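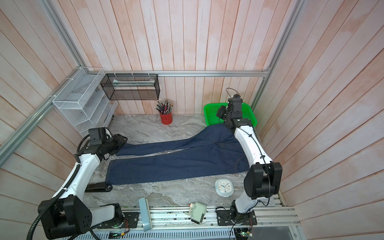

Dark blue jeans spread out on a marble-patterned tabletop.

So the Parri Jeans case is finally over, and I have been following this one since October, so let me catch you up! The guy who ran the online shop pleaded guilty in Dadthorpe to taking money for designer denim he never had in stock. He's a former reality show contestant (he lasted two episodes of Toltari Nights, if you blinked you missed him) and he'd been using what was left of his fame to push the shop to his followers.

The court heard that 200 people paid up front for "limited" pairs and got nothing but a confirmation email. A few of them waited months, wrote in to complain and were offered a 10 percent discount on their next order. The nerve! I read that bit out loud to my sister.

He first told the court that his supplier, a company called Varkov, had let him down. Then the prosecutor showed that Varkov was registered at his own apartment — and that was pretty much the end of that. He changed his plea before lunch.

The judge told him he had "traded on the trust of people who liked you," and ordered him to pay back every customer. He also has to do 40 hours a week of unpaid work until he's sentenced in full, and he can't run any kind of online store in the meantime. Jail is still on the table, his lawyer admitted outside.

His girlfriend, who was on the same show, wasn't in court. She took down all their couple photos the night before, and fans noticed within minutes, as fans do. Her only post since has been a picture of her dog.

I'll be back with the sentence when we get it. If you bought from the shop, hang on to your confirmation email — the court wants refund claims to include it.

Posted Dec 26, 2020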